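Leveling the old line at Proltorville
1/22/19

Mechthild Zürcher has spent the winter rechecking the leveling line between Proltorville and Grurnania, first run in 1858 and last adjusted in 1977. The line has 76 benchmarks, most of them bolts set in masonry.

"The bolts are stable," she says. "The walls they sit in are less so." Church walls have performed well. Bridge abutments have not, and she excludes any bridge rebuilt after the last adjustment.

The older field books present a separate problem. Heights were referred to a tide gauge that has been moved, and the correction was entered in some books but not in others. Zürcher traced the error by comparing page totals. "Someone applied it twice between Stima and the mill. After that, everything downstream carries the same offset."

Her crew keeps sights short and balances the distance to the front and rear staffs. Each section is run in both directions. If the two results disagree beyond the limit, the section is run again — the means are not adjusted to fit. Work stopped in December when frost heave made the turning points unreliable.

Asked whether satellite heights make the exercise redundant, she says they answer a different question. "Over 1000 meters I still want a level and a staff. Drainage people do too."

The revised list will be filed under the Urbonaitė numbering, with the old numbers in a second column.

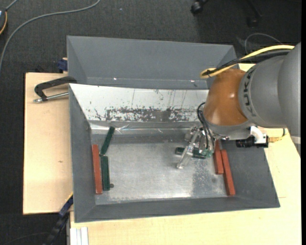

Department of Geodesy and Measurement
Requests for copies of the benchmark list should state the section and the old bolt numbers.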